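Saturday, December 6, 2025
Bench notes, cloth cell

Came in on the weekend to go through the Dunmore bench rules against what we do, before Bradley sends the signed copy round in January. I have my doubts about the whole document and wanted to write them down while the bench was in front of me.

Background for anyone who missed the meeting. Dunmore put out a 14-page set of rules for small two-arm cells. Getdale signed on, so we are expected to as well. Garnet thinks it's harmless. I think a rule that can't be checked is worse than a gap, and there are a few of those.

Rule on enclosures

"The workspace shall be visually neutral." Neutral to whom? Ours has floral paper on three sides and a marbled floor, and I've yet to see a number showing it hurts anything on the cloth folding. Grikance went plain grey last year and their report gives no before-and-after. If someone wants us to strip the walls they can show me the comparison first. Leaving as is. Marked "not met, no evidence offered".

Rule on cables

Fine by me. No cable to cross the reach of the other arm, slack checked at full extension, no ties on a moving joint. It's the one page that reads as if a person with a bench wrote it. I would add a line about checking again after any wrist swap. The left wrist was off on my last shift and I found no entry for the re-check, so I did it again this morning and wrote it in.

Rule on speed near contact

Limits each arm on its own and says nothing about closing speed when the two grippers come toward each other. Two arms both inside their limit can still meet at twice the limit. I raised this with Trovitz by email and got back a link to the same paragraph I was asking about. Until it's fixed we keep our own rule: one arm holds still whenever the fingers are within a finger's width of each other. It's slower. I don't care.

Rule on logging

Every stop to be logged with a cause from their list. There's a cause called "other" and I can tell you now where most of ours will go. Stop 2214 is a good case. The arm halted over the cloth, no fault on the board, restarted clean. By the list that's "other", and in a month it means nothing to anyone. I've started a free-text column next to theirs. Please use full sentences in it.

Rule on service intervals

Gripper fingers inspected every 2000 cycles. Where does that come from? No source given. Fingers on cotton and fingers on wood blocks don't wear the same way. I'd sooner look at them every morning, takes a minute, and keep the cycle count as a backstop.

Rule on loose items

"The floor shall hold only the items named in the task sheet." I agree with this one more than I'd like to. Our task sheet names the cloth and the green basket and that's it, and the sheet has drifted from the floor. Either add things to the sheet or take them off the floor, but make the two agree before each run. I also want the front rail covered by the same rule. Dunmore only says "floor", so as written you could park anything on the rail between the arms and still pass.

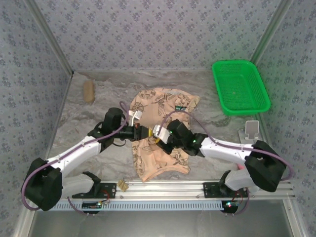
To do before January

Redo the task sheet so it covers floor and rail. Mine.

Bradley to ask Trovitz again about closing speed, in writing, with a drawing this time so they can't send the paragraph back.

Garnet to run 20 folds with our hold-still rule on and the same with it off, same cloth, same starting heap as near as can be managed. If there's no difference in stops I'll drop my objection and say so in here.

Don't sign the enclosure page yet. The rest can go in with my comments attached — all of them, please, including the one about "other".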